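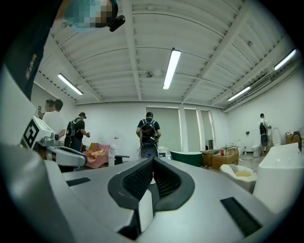 Why Do Empty Rooms Echo?

Clap your hands once in your bedroom. You hear a short, dull clap and then it stops. Now try the same clap in a school gym or a stairwell. The sound rings on for a moment after your hands have stopped moving. Your hands did the same thing both times, so the difference comes from the room.

What sound does when it leaves you

Sound is a tiny shaking of the air. When you clap, the air next to your hands gets squeezed. That air pushes on the air beside it, which pushes on the air beside that, and the squeeze travels outward in every direction. We call this a sound wave.

Part of the wave goes straight to your ears. The rest keeps going until it runs into something: a wall, the floor, the ceiling, a chair, a cat.

Bouncing and soaking up

A hard, smooth surface sends most of the sound back. Tile, glass, concrete and painted walls are all good at this. The wave bounces off, crosses the room, hits another wall and bounces again. Each bounce takes a little energy away, so the sound gets quieter until you can't hear it.

Soft things work differently. A blanket or a thick rug is full of small spaces with air in them. The wave goes in and rubs against all the little threads, and most of its energy turns into heat – far too little for you to feel.

Your bedroom probably has a bed, a pillow, clothes and curtains. Together they soak up a lot of sound. If you have ever moved to a new home, you may remember how strange the rooms sounded before the furniture came.

Echo or reverberation?

People say "echo" for both of these, but scientists use two words.

An echo is a sound that comes back late enough for you to hear it as a separate sound. You shout "Hello!" at a cliff, and a moment later you hear "Hello!" again. The cliff has to be far enough away, or the two sounds run together.

Reverberation is what happens when many bounces reach you so close together that they blend. It sounds like one noise with a long tail. Most of what you hear in an empty room is reverberation. It is a long word, and sound engineers often shorten it to "reverb."

How builders use this

Too much reverb makes talking hard to follow, because the end of one word is still ringing when the next one starts. School cafeterias often have this problem. Special ceiling tiles with small holes in them can help.

Music is another matter. The concert hall in Skomwood has 582 seats, and the seats are padded for a reason. A padded seat soaks up sound much as a person sitting in it does. That way the hall sounds nearly the same at a rehearsal, with no audience, as it does on a full night in August.

Try it yourself

You will need a cardboard box, 2 bath towels and a kitchen timer that ticks or beeps.

Put the timer in the box and listen from across the room. Next, line the box with one towel and listen again. Then add the other towel. Write down what you notice each time.

After that, try clapping in 3 different rooms at home. Bathrooms are usually the most interesting. Look at what the walls and floor are made of, and see if you can guess how the clap will sound before you make it.

Words to know

Sound wave: a squeeze in the air that travels outward from a sound.

Absorb: to soak up.

Reverberation: many bounced sounds blending together.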